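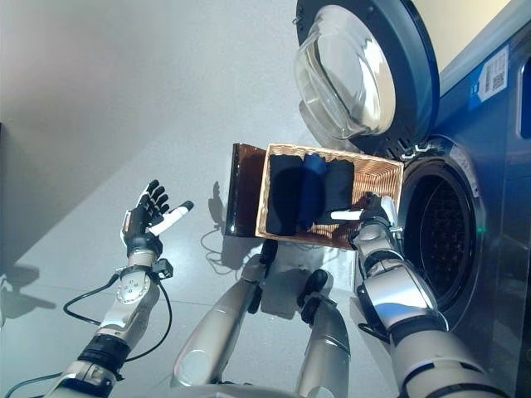 November, laundry task notebook, entry 46

Present: M. Joseph, J. Furnival. Started 14:10, stopped when the left wrist threw a current warning for the second time.

Goal for the session: basket held at the drum opening with the right hand, left hand free to pick. We are running the Skitwood task sheet as written, which means one-handed carry, no resting the basket on the machine, garments folded before the start. The sheet says three garments minimum. We used three, two black and one blue, stood on edge in the wicker basket so the fingers have a top fold to close on. Lying flat they were hopeless last session; the hand pushed the stack around and never got under a layer.

Controller build is 2803 on both arms. Jade flashed the left one before lunch and I checked the version string myself after the mix-up in October.

Grip on the basket. Right hand over the end rim, thumb pad against the outside of the wall. This is the third grip we have tried and the only one that does not let the basket roll when the forearm turns. Finger current at hold is lower than with the side grip. The weave gives the pad something to bite on. Concern: the far end sags during the reach and the planner does not know about it. Malathi wants the basket modeled as a rigid extension of the palm with a fixed droop angle of 4 degrees. I would like to measure it loaded and unloaded first. To do.

Machine door. Opened by hand before each trial. Door opening is a separate task on the sheet and Rana's group has that half. Our start condition is door fully open, drum stationary. Please stop starting trials with the door half closed to "see what happens" – it cost us a recalibration.

Left arm. Palm-up ready pose above the floor, fingers slightly curled. From there the wrist has to turn over before the pick, and the external cable on the forearm is the limit. The loop is long enough at ready, but on the turn it pulls toward the connector block. Both current warnings came at the same point in the turn. Options:

1. Move the clamp closer to the elbow and shorten the loop.
2. Change the ready pose to palm-down and skip the turn.
3. Slow the wrist and live with it.

Option 2 is cheapest. Jade will write the new pose tonight and keep the old one under its own name in the pose file.

Perception. The segmenter from the Brelora branch merges the two black garments when the blue one is removed from between them. Expected, but it means pick order matters. For now the order is fixed: black, blue, black. The arm shadow on the light floor also gets labeled as a garment in some frames. Masking everything outside the basket rim should take care of it. The mask is already in the code, switched off, no comment saying why.

Log for the session is run 107, on the shared drive under Biltis. Video is in there too, head camera only.

Next session:
Basket droop, loaded and unloaded.
Palm-down pose, ten dry turns with no garments before anything else.
Rim mask on, rerun the segmenter on the 107 video.
Ask Rana which side their door trials end on, so the handoff pose matches.

Batteries left on charge, bay by the window. Left arm powered down at the switch.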